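1/ I wish to write a few posts about tuning, because this month I finished reading my notes from the Mamholm course and I do not want them to stay in a drawer. The subject is why the old keyboard instruments did not sound the same in every key, and why I now miss this when I play a modern piano.

2/ I am not a scholar. I play the harpsichord at home and sometimes for a small choir. English is my third language, so please excuse me if a term is not the usual one. Corrections are welcome, I really mean it.

3/ The basic problem is simple to say. If you tune twelve pure fifths one after another, you do not come back to the note where you started. You arrive a little too high. The difference is small, almost a quarter of a semitone, but the ear does not forgive it.

4/ So somebody must pay. In meantone the fifths are all made a little narrow, and the major thirds become beautiful and calm. But one fifth is left over and it is terrible. They called it the wolf, because it howls.

5/ The first time I heard a wolf fifth I was in the teaching room in Mamholm with 11 other students. The teacher played it without a warning. A woman near the door laughed out loud, and then he played C major and the room became very quiet.

6/ My own instrument is a copy built by the Sekden workshop. It has one manual and two sets of strings. The wood of the case moves with the weather, so in June I tune it every second day and in winter less often.

7/ For a long time I tuned with a phone app and I was not proud of it. Then I bought the Conska tuning booklet, second-hand, 29 pages. It has no electronics in it at all. You listen for the beats between two notes and you count them against a slow pulse.

8/ The beats are the thing I would like to explain better. When two strings are nearly in tune you hear a kind of waving in the sound, wa-wa-wa. When the waving becomes slower you are closer. When it stops, the interval is pure. A child can hear it after five minutes.
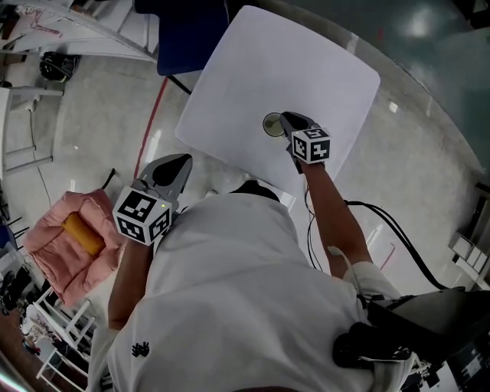

White table, a gripper in each hand, small glass cup.

9/ In the eighteenth century many people used what we call well temperaments. Every key can be used, but they are not equal. C major is sweet, and the further you go with sharps or flats, the more tense the thirds become.

10/ This changes how you hear a piece which travels. If the music goes from C to E major and returns, you feel it in the body as going away from the house and coming back. In equal temperament the distance is only in the notes.

11/ I must be fair here. Equal temperament is not a mistake. Without it I could not imagine a lot of the late romantic piano music, where the harmony turns a corner in every bar. Each music has its own needs.

12/ Also, please be careful with the famous collection of preludes and fugues in all the keys. Many people were taught at school that it was written for equal temperament. "Well tempered" does not have to mean equal, and we do not know exactly which tuning the composer had in his ears. I have read three proposals and I liked all of them, which is perhaps a bad sign for me.

13/ If you wish to try this without an old instrument, many digital pianos have a temperament setting, usually hidden deep in the menu. Choose quarter-comma meantone and set the root to C. Play C, F and G major slowly. After this play A flat major, and ask your family for forgiveness.

14/ The best book I have for beginners is by Sachdeva, 187 pages, with hardly any mathematics before the last part. The chapter on organs is very clear. The chapter on lutes I found too short, because frets bring another set of troubles and I would have liked to read more.

15/ One practical matter for those who tune for singers: our choir needed a few rehearsals to trust the meantone thirds. At first the altos thought the harpsichord was flat. Now they complain when we rehearse with the electric piano in the parish hall.

16/ Somebody asked me how long it takes to set a temperament by ear. At the beginning I needed the whole evening. Now the middle octave takes me 16 minutes if the street is quiet, and then the other octaves are copied from it.

17/ Next I will write about pitch itself, I mean why A was not the same from one town to another. For this I must first find the second notebook, the green one. If you have a well temperament that you like for French music, please write it under this post.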